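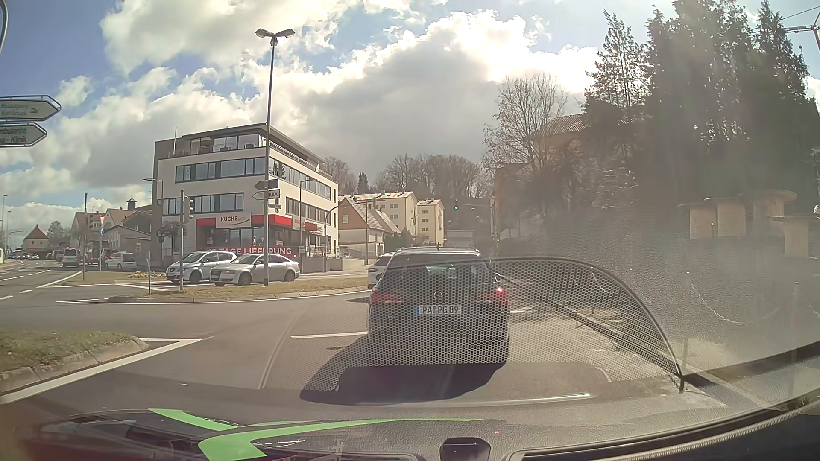 I ran the Clorkidville ward canvass for Mireille Carré in February, and I want to put in a good word for Fikus, the door-knocking app we switched to halfway through. I was the one who argued for staying with paper, so take this as coming from a convert!

You load your voter list, draw your turf on the map with a finger, and hand each walker a route. It works on old phones, and it keeps working when the signal drops (if you know the streets behind the Kandport mill, you know that's most of them). Answers sync up once you're back in range. We had 800 doors on the list when we started and 1000 by the last stretch, after the new registrations came in, and the app swallowed the update without losing a single note.

The notes are my favorite part. At each door you tap support, leaning, undecided, against or not home, and then there's a plain box where you type whatever you like. "Wants to talk about the bus." "Come back after 6." Next time out, that's the first thing the walker sees, and people really do warm up when you remember the bus.

Adeel Farooqui, who managed our phones, loved the call sheets. He could pull up every undecided in one precinct and have his callers going in two minutes. We'd used Luik the year before, and the same job meant exporting a spreadsheet, fixing the columns and emailing it around.

Now the gripes. The map draws both sides of a street as one route, so on the wide avenues you zigzag through traffic unless you split them by hand. Printing is poor, with tiny gray type that my older walkers couldn't read. And there are only 2 admin logins on the basic plan, so Adeel and I had them both and our candidate had to text us for numbers at eleven at night.

Would I use it again? In a heartbeat. I've already set up turf for the school board race, and I'm trying out the yard sign tracker, which looks handy so far.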